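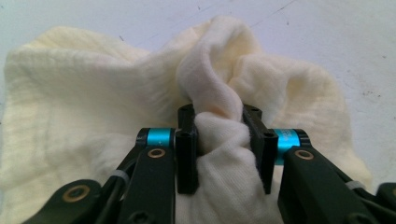
Sorting out the cream cloth

I bought this cloth from a remnant stall in Vinport in April. It was sold as a tablecloth and cost 4 pounds, with no label and no hem worth mentioning. It has been in the airing cupboard ever since, under the spare pillows.

It is a big piece and awkward to handle. Bunched up, it twists into a sort of rope and the folds stay put until you shake them out. I cleared the white table and worked on it there, as the floor needed hoovering.

Laid out, the cloth is crinkly all over, a bit like gauze, with fine wrinkles running across it. I thought about ironing it and decided against — I like the crinkle, and it would only come back after a wash.
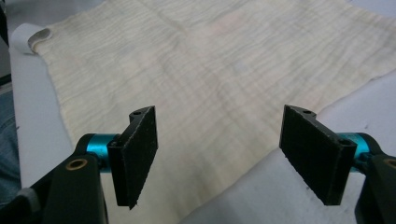
Graciela Palma
I write this blog from Prindale, mostly on household jobs

The colour isn't quite even. There is a faint pink tint in one part and some greyer patches nearer the middle. I don't mind those. The edge bothers me more, as it runs off at a slant and is slightly frayed. I'll trim that straight and turn a narrow hem.

Sointu Jääskeläinen asked in the comments whether it would do for curtains. Possibly, but my kitchen window faces the road and I'd want something thicker. For now it is going to be a tablecloth, and any offcuts will go in the rag bag.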